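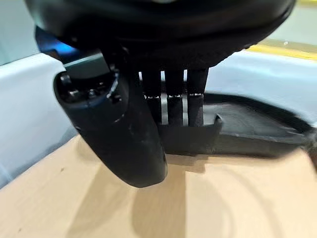

Nuvolvilleの作業部屋で

食器を貸す仕事の、しまうほうの話を聞いてきました

更新:2018年2月13日

「どうぞどうぞ、そこ段差あるので気をつけて。あ、コートはその釘に。そこだけは何も掛けない釘にしてあるんです、お客さん用に」

いきなり釘の話から始まりました。うかがったのは、貸し食器のVillanueva。Nuvolvilleという古い雑居ビルの二階で、撮影や小さなパーティー、展示会なんかに、お皿やカップやグラスを貸し出しているお店です。わたしは前に知り合いの食事会でここのお皿を使ったことがあって、そのときはお皿そのものより、届いた箱の中身の収まり方に感動してしまったんですよね。開けた瞬間に「ああ、これは自分では元に戻せない」と思って、でも戻せたんです。ちゃんと戻せるように入っていた。それがずっと頭に残っていて、いつかその話だけを聞きに行きたいと思っていました。

お皿のことはお店のカタログに書いてあるので、今回はほとんど聞いていません。聞いたのは、包むこと、箱に入れること、棚に戻すこと、そして片付かないこと。お名前は出さないでほしいとのことなので、ここでは店主さんと呼ばせてもらいます。

はじめは押し入れひとつ

お店を始めて20年。もともとは自宅の押し入れに入るだけの食器で始めたそうです。

「押し入れの下の段だけね。上の段は布団だから。だから最初に買い足すかどうかの基準が、いいお皿かどうかじゃなくて、布団の下に入るかどうかなんですよ。ひどいでしょう。大皿なんて、いまでもちょっと苦手です。貸すのはいいの、しまうのが嫌なの」

押し入れ時代は、箱もスーパーでもらってきた段ボールだったそうです。みかん、白菜、カップ麺。大きさがばらばらなので積むと傾くし、白菜の箱は湿気ていることがあるし、カップ麺の箱は軽いものを入れるためのものだから底が弱い。

「底が抜けたことがあるんです。階段で。うちの階段じゃなくて、お客さんのところの、石の階段で。スープ皿でした。音がね、長いの。割れる音って一回だと思うでしょう。一枚ずつ順番に落ちていくから、長いんですよ。もう終わったかなと思ったら、もう一枚落ちた」

笑いながら話してくれるんですけど、わたしは想像しただけで肩に力が入りました。その日の帰りに店主さんは、同じ大きさの箱をまとめて買うことに決めたそうです。食器を買う予定だったお金で箱を買った。家族には、空の箱が届くたびに不思議がられたとか。

「でも箱が揃ったら、急に商売らしくなったんです。積めるし、数えられるし、どこに置いても同じ場所をとる。お皿が増えたときより、箱が揃ったときのほうがうれしかったかもしれない。これ、食器屋が言っちゃだめかな」

だめじゃないです、と思わず言いました。むしろそこが聞きたかったんです!

紙の話が長い

包み方の話になると、店主さんの声が一段大きくなります。使っているのはGrollexという緩衝紙で、片面がつるっとして、もう片面がすこしざらっとしているロールの紙。どっちを内側にするかで、ずいぶん悩んだそうです。

「つるっとしたほうが食器にやさしそうでしょう。だから最初はそっちを内側にしてたんです。そうすると、包みの中でお皿が動くの。で、包みの外はざらざらだから、包み同士がひっかかって、箱に入れるときに滑り込んでくれない。両方いやな感じになる。だから今は反対。ざらっとしたほうを内側にして、お皿には止まっててもらって、包みの外はつるっとさせておく。箱の隙間にすっと入りますよ。触ってみます?」

触らせてもらいました。たしかに指の腹で違いがわかるくらいの差です。目で見るとほとんどわからない。

「でしょう。だから新しく来た人には、目をつぶって触って、ざらざらが上、って教えるんです。見て覚えようとすると間違える。光の具合で変わっちゃうから」

紙の切り方にも決まりがあります。ロールから引き出して、作業台の手前の縁から奥の縁まで来たところで切る。ものさしは使いません。台の奥行きが、ちょうどディナー皿を包む長さになるように台のほうを選んだそうで、ここは聞いていて、そっちを合わせたのか!とちょっと声が出ました。

「紙の幅は変えられないし、お皿も変えられない。台はほら、選べるから。家具屋さんで紙を広げて測ってたら、何を包むんですかって聞かれて」

小さいお皿はその半分、カップは半分をさらに斜めに置いて、取っ手の側から巻く。取っ手の穴に丸めた紙を詰めるお店も多いけれど、店主さんはやりません。詰めた紙を引き抜くときに、お客さんが取っ手を持って引っ張るからだそうです。

「欠けて戻ってくるのが取っ手の付け根ばっかりで、なんでだろうって、ずっとわからなかったんですよ。配達中だと思い込んでたから、包みをどんどん厚くしてたの。そしたらもっと欠ける。あるとき納品先で、お客さんが開けるのを横で見ていて、あっと思って。みんな取っ手を持って、穴の紙をぐいっと抜くんです。私だってそうすると思う。包むほうのことばっかり考えていて、開ける人の手を見たことがなかったんですね」

それからは、お客さんが箱を開けるところに立ち会えるときは、なるべく立ち会うようにしているそうです。見られているほうは緊張しそうですけど、そこは世間話でごまかすとのこと。

お皿は立てる

箱の中で、平たいお皿は立てて入れます。これは引っ越し屋さんでもそうするので、ご存じの方も多いかもしれません。わたしは知らなかったので、前に届いた箱を開けたとき、レコードみたいに並んでいてびっくりしたんでした。

「寝かせて重ねると、下の一枚が上の全部を背負うでしょう。立てれば自分の分だけ。あと、立ててあると抜けるんです、一枚だけ。寝てると、下から三枚目が欲しいときに、上を全部どかさなきゃいけない。どかしたお皿って、必ずそのへんに置かれるんですよ。椅子の上とか」

椅子の上、という言い方に実感がこもっていました。

ただし立てるなら、きつくもゆるくもない加減がいる。箱の端から順に入れていって、最後の一枚が、手のひらで軽く押すと入るくらい。ゆるいときは紙を足すけれど、きついときに紙を抜くのは禁止。お皿のほうを一枚抜いて、別の箱に移します。

「紙を抜くと、その紙がどこから抜かれたか、次の人にはわからないから。お皿が一枚足りないのは札を見ればわかる。紙が一枚足りないのは、見てもわからないでしょう」

これにはちょっと唸ってしまいました。うちの食器棚に紙は入ってませんが、なんだかいろいろ思い当たる。

グラスはまた別で、こちらは仕切りのある箱に、口を上にして入れます。口を下にするほうが埃が入らなくていいんじゃないですか、と聞いたら、それは棚の話、と即答でした。

「棚では伏せます。箱では立てます。これ、みんな混ざるのよねえ。口のところがいちばん薄いから、運ぶときは口に重さをかけたくないの。棚では動かないから伏せてもいいんだけど、ずっと伏せっぱなしだと匂いがこもる。だから棚のグラスには布を一枚敷くんです。布の目で空気が通るように」

布は古いシーツを切ったもの。端は縫わず、ほつれてきたら床拭きに回して、また新しく切るそうです。シーツはどこから来るんですかと聞いたら「うちの」と言われました。押し入れ時代の布団のシーツも、たぶんもう床を拭き終わっている、と。

札には写真を貼らない

箱の側面には札が下がります。紐で結んだ厚紙の札で、品名、枚数、それからその箱だけの癖が書いてある。癖、というのがいいなと思って詳しく聞きました。

「『左から入れる』とか、『最後の一枚だけ裏返し』とか。お皿って、同じ形でも少しずつ反りが違うんですよ。手で作ったものだと特に。だから入る順番がある箱があるんです。順番を間違えると、最後の一枚がどうやっても入らない。そこでね、みなさん押すんです」

押しちゃいますね、と言ったら、押さないで、と真顔で言われました。すみません。

箱の中の写真を札に貼ればいいんじゃないかと、わたしなんかは思うわけです。スマホで撮って印刷して。すぐできそう。ところがこれは一度やってみて、やめたそうです。

「写真だと、写真とそっくりにしようとするんです。紙の皺まで似せようとする人がいる。それで時間がかかって、疲れて、最後のほうが雑になる。文字で『立てて、左から』って書いてあるほうが、みんな気楽に入れてくれて、結果がいいの。不思議なんですけど」

癖の欄は、お客さんが書き足してくれることもあるそうです。見せてもらった札には、鉛筆で「先に箸置きを入れるとあとで泣く」と書いてありました。どういう状況だったんでしょうね。店主さんも知らないそうです。でも消さずに残してある。以来、箸置きは必ず最後に入れているとのこと。

名前のつけ方も面白かったので書いておきます。正式な品名はカタログにあるんですけど、札に書いてあるのはお店の中での呼び名で、「雨の皿」「おじさん鉢」「すべるやつ」など。雨の皿は、釉薬の流れ方が雨っぽいから。おじさん鉢はおじさんが売りに来たから。すべるやつは、すべるから。

「正式名だと、似た名前が続くんですよ。白磁なんとか、白磁なんとか浅、白磁なんとか浅小。電話で聞くと絶対に間違える。すべるやつって言ったら、一回持ったことのある人は間違えないでしょう」

お客さんにも通じるんですか?

「常連さんは、すべるやつ貸して、って言いますよ。初めての方には言いません。借りたくなくなるから」

棚は目の高さがいちばん信用ならない

棚はFimanicoの組み立て式。棚板の高さを細かく変えられるところが気に入って、押し入れを出るときに買い、引っ越しのたびに継ぎ足してきたそうです。

どこに何を置くかは、使う回数で決めるのが普通だと思うんです。よく使うものを目の高さに、たまにしか使わないものを上や下に。整理整頓の本にはたいていそう書いてある。店主さんも最初はそうしていました。

「目の高さって、みんなが『とりあえず』で置く場所なんです。出しかけのもの、しまいかけのもの、伝票、飲みかけのお茶。手がいちばん自然に行くところだから。そこに本当によく使うものを置くと、その上に『とりあえず』が乗っかって、埋まっちゃう」

で、どうしたかというと、目の高さの一段を最初から「とりあえずの段」にしてしまった。よく使う箱はその下、腰の高さ。重いものは腰から持ち上げるほうが楽だから、これはこれで具合がよかったそうです。

「とりあえずの段は、帰る前に空にする。それだけ。ほかのところは、まあ多少は乱れててもいい。あの段だけ空になってたら帰っていいことにしてるんです。自分も」

空にならない日はないんですか、と聞いたら、ありますあります、と手をぶんぶん振っていました。戻りの荷物が重なった日はまず無理。そういうときは大きな布をばさっとかけて帰る。布がかかっている朝は、まずお茶を飲んでから布をとるんだそうです。覚悟のお茶。

いちばん上の段には軽いもの、つまり空き箱と紙。これも以前は、たまにしか使わない大皿を置いていました。たまにだから上でいいだろうと思っていたら、たまに下ろすときが本当に怖い。

「たまにしかやらないことって、下手なんですよ。毎日上から下ろしてたら上手になるけど、年に何回かじゃ毎回初めてみたいなもの。脚立の上で、初めてみたいなことを、重い物でやるなんて」

大皿は今、いちばん下の段にいます。例の、貸すのはいいけどしまうのは嫌な大皿です。屈むのもそれはそれで嫌なので、下に厚手のフェルトを敷いて、箱ごと引き出せるようにしてある。床をすーっと滑ってくるところを見せてもらったんですが、これは気持ちいい。わたしも引っ張らせてもらいました(二回)。

全部出した六月

このビルに越してきてからの一番の大仕事は、ある年の6月の総棚卸しだったそうです。梅雨どきに、なんでまた。

「撮影も屋外のパーティーも減るでしょう、雨で。手が空くから、全部出して数えようと思ったの。全部出すって、言うのは簡単なんですけどね」

棚から箱を出し、箱から皿を出し、皿から紙をはがす。数えて、欠けを見て、また包む。そのときの箱の数が82。そのうち、札と中身がぴったり合っていなかった箱が六つありました。わたしは少ないと思ったんですけど、店主さんはものすごく落ち込んだそうです。

「だって、六つの現場で誰かが困ったかもしれないわけでしょう。足りなくて。電話してこなかっただけかもしれない。一枚足りないくらいで電話しにくいですよね、貸してもらってる側は」

さらに大変だったのが小皿。豆皿や薬味皿のたぐいが、数えてみたら548枚。店主さんの感覚ではその半分くらいのつもりだったそうで、ここはもう、話しながらご自分でも笑っていました。

「小さいから、買っても増えた気がしないんです。骨董市で一枚ずつ、ちょこちょこ。大皿を買うときはあんなに悩むのに。並べてみたら床が見えなくなって、台所のほうに戻る道がなくなっちゃった。端の列を少しずつずらして、爪先だけで歩いてトイレに行きました」

紙をはがして並べたところで雨が強くなり、部屋の湿気で紙がしんなりしてきて、包み直すには頼りない。しかたなく紙を全部、部屋に張ったロープに掛けて、換気扇を回して、一晩おいた。次の朝に来たら、ロープ一面の紙がいっせいにかさかさ鳴っていて、それがよかったんですって。どんなふうに、と聞いたら、しばらく考えて「誰かが小声で相談してるみたいだった」と。

それ以来、総棚卸しは梅雨にはやっていません。小皿だけ、手の空いたときに一箱ずつ。終わった箱には札の裏に小さく丸をつけて、一周したら今度は三角をつける。三角の次は決めていないそうです。

戻ってきた箱を開けるとき

返却の箱を開けるのが好きなんだ、という話も聞きました。これは意外でした。面倒な作業だろうと思っていたので。

「使った人の感じがするんですよ。すごくきっちり戻ってくる箱もあるし、紙がふわふわに膨らんで、蓋が閉まってない箱もある。ふわふわの人は、心配だったんだと思うの。割っちゃいけないって。だから怒る気にならない。いちばん困るのは、洗って、濡れたまま包んでくださる方。やさしさなんですけどね、完全に」

洗わずにそのまま返してほしい、と貸し出しの紙には書いてあるそうです。それでも洗ってくれる。わかります、汚れたお皿を紙に包むのって、なんだか悪いことをしている気分になるんですよ。わたしもたしか、ざっと洗って返しました。白状したら、店主さんは「拭きました?」とだけ聞きました。拭きました。たぶん。

返ってきた食器は、どれだけきれいに見えても必ずもう一度洗います。洗って、布巾で拭いて、もう一枚の布巾の上で少し休ませてから包む。この「休ませる」がとても大事で、拭いてすぐは高台の内側に水気が残っているんだそうです。高台というのは、お皿の裏の輪っかになった足のところですね。釉薬のかかっていない素焼きっぽい部分が水を吸っているから、見た目が乾いていてもまだ。

「ほっぺたに当てるとわかります。ひやっとしたら、まだ。手だと、洗い物したあとで手のほうが冷たいからわからないの。人が見たら変でしょうね、お皿を一枚ずつほっぺたに当ててるの」

急ぎの注文が入っているときでも、ここは縮めない。縮めて匂いが出たことがあって、そのときは箱の紙を全部換えて、箱も捨てたそうです。箱を捨てるのがいちばんつらかった、と言うので、やっぱりこの人は箱の人なんだなあと思いました。

忘れ物もあるそうです。箱の中に、お皿と一緒に包まれて戻ってくる。スプーンがいちばん多くて、次がなぜか蓋。何の蓋かわからない蓋。それから、パーティーの席札が紙に紛れていることもある。

「スプーンはお返しできるんです、聞けばわかるから。蓋はねえ、電話すると、うちのじゃないですって言われるの。じゃあ誰の蓋なの、って。だから蓋だけの箱があるんですよ」

見たいと言ったら、それは見せてもらえませんでした。片付いていないから、だそうです。

家ではどうなのか

これだけ収める話を聞いたら、ご自宅の食器棚が気になりますよね。聞きました。

「もう、重ねてます。どんぶりの中に茶碗、茶碗の中に湯呑み。湯呑みの中に輪ゴム」

輪ゴム!

「だって家の食器は運ばないでしょう。毎日同じのを上から使って、洗って、上に戻す。下のほうはもう何年も見てない。でもそれで困らないから、いいんです。仕事のやり方を家に持って帰ったら、家族が台所に入らなくなりますよ。『左から入れる』なんて札がうちの棚に下がってたら、嫌でしょう」

ちょっといいなと思いましたけどね、わたしは。

ひとつだけ、家でもやっていることがあるそうです。それが冒頭の釘の話につながるんですけど、何も掛けない釘、何も置かない棚をどこかにひとつ作っておく。店ではコート用の釘で、家では玄関の小さな棚の上。帰ってきて両手がふさがっているとき、そこに置ける。

「置いたら、また空けるんですよ。それが面倒だと思ったら、もう埋まる。埋まったら別の場所をまた空ける。うちの玄関の棚は、今は三代目です。一代目には今、電話帳が乗ってます。二代目には……なんだろう、何か乗ってる」

自分でも包んでみた

最後に、小皿を一枚だけ包ませてもらいました。目をつぶって紙を触り、ざらざらを上に。お皿を真ん中に置こうとしたら「手前、手前」と言われ、手前の角をかぶせて、左右を折って、奥へころんと倒すように巻く。言われたとおりにやったつもりなのに、わたしの包みは片側だけぷっくりしていて、店主さんのはぺたんと平らで、同じ紙とは思えない。

「左を折るときに、息止めてましたよ」

止めてました。

「力が入ると紙が浮くんです。おしゃべりしながらのほうが平らになるの。うちはだから、包むときはずっとしゃべってます。数えるときは黙る。数えてるときに話しかけるとものすごく怒られる。私が怒るんですけど」

三枚目でやっと、まあ貸し出してもいいかな、という顔をしてもらえました。ちなみに一枚目は目の前でほどかれて、包み直されました。紙はそのまま使うそうです。皺が多いほうがかえって、お皿が動かなくていいから、と。

帰りぎわ、コートをとったあとの釘を店主さんが指先でちょんと触って、それから箱の札を一枚めくって、何か書き足していました。何を書いたのか聞きそびれたので、今度借りるときに見てきます。春に友人たちとお茶の会をする予定があって、もう「雨の皿」をお願いしてあるんです。すべるやつは、まだ勇気がなくて。

貸し出しの申し込みは電話か店頭で。Nuvolvilleの入口は通りから一本入った側で、二階へは外階段のほうが近いです。返すときは、洗わずに。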